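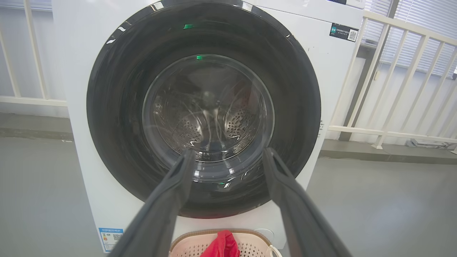

Household Skills, Unit 4: The Weekly Wash
Handout to go with Monday's notes

Right, laundry. I know some of you have been doing your own since you were twelve and some of you have never touched a dial, so I've pitched this somewhere in the middle. If you're in the first lot, skip to the part on doors and seals, which is where I lose the most marks when I come to grade the write-ups.

Before you load

Put the basket on the floor directly in front of the door. I used to stand mine on a chair beside the machine and dropped a sock behind it nearly every week! With the basket under the door, anything you fumble falls back where it came from.

Open the door and look in the drum. Give it a slow turn by hand and feel along the bottom for coins, hair grips and that one small sock from last time. The little holes in the drum wall let the water in and out, and a hair grip will find its way into one if you let it.

Now sort. I do it in the basket and not on the floor (floors are dusty, and then you're washing the floor as well). My piles are:
Whites and very pale things
Darks
Reds and anything new and bright
Towels and bedding
Anything that says hand wash, which goes back in your room until you feel brave

The red pile gets its own heading because of the pink shirts. Every year, pink shirts. A new red top can give off colour for its first few washes, so wash it alone or with other reds, at 30, and don't leave it sitting wet in a heap with something pale afterwards. If you want to test it, damp a hidden bit of the hem and press a white cloth against it for a minute. Any colour on the cloth and it stays in the red pile.

How full is full?

Loosely filled, with a hand's width free at the top. Put your hand in flat above the clothes; if you have to push, take something out. A front loader cleans by lifting the clothes and dropping them again, and they need somewhere to drop. Overfilling is the commonest reason for the "it came out still dirty" note I find on my desk.

Two towels and nothing else is also a bad load, by the way. They clump on one side and the machine thumps about during the spin. Add a few smaller things.

Doors and seals

Behind the door there's a rubber ring, usually grey, with a fold in it. The fold collects fluff and water. After your last load of the day, run a dry cloth round the inside of it, then wipe the glass, then leave the door ajar. A machine that's shut up damp will smell by the end of the week, and so will your clothes.

Check nothing is caught in the ring before you close up. A sleeve trapped there can give you a puddle. Push the door until it clicks.

If the door won't open at the end, wait. Most lock for a minute or 2 after the cycle stops. Please don't yank the handle.

Labels on the machine

People peel these off and I wish they wouldn't. The energy label is worth reading before you buy and worth keeping after, and if there's a square code on it you can often scan it and get the full details on your phone.

A sum to do at home

The Winon booklet (in the blue folder, ask if it's gone) gives a made-up household that ran 158 washes last year. The Tsolakis booklet has a bigger family with 248. Work out the average number of washes a week for each, to one decimal place, and write two or three lines on how the bigger family might get theirs down. Fuller loads is an obvious start, but I'd like at least one other idea. Show your working, even if you did it on your phone.

For the write-up

Do one load of your own between now and next time. Note what went in, which programme you picked and how long it took, how full the drum was by the hand test, and what you'd change. Half a page is plenty. If you share a machine with other people, take your things out when it finishes, and put the basket back where you found it.

Bring a garment with its care label still attached for the next session. We're doing the symbols.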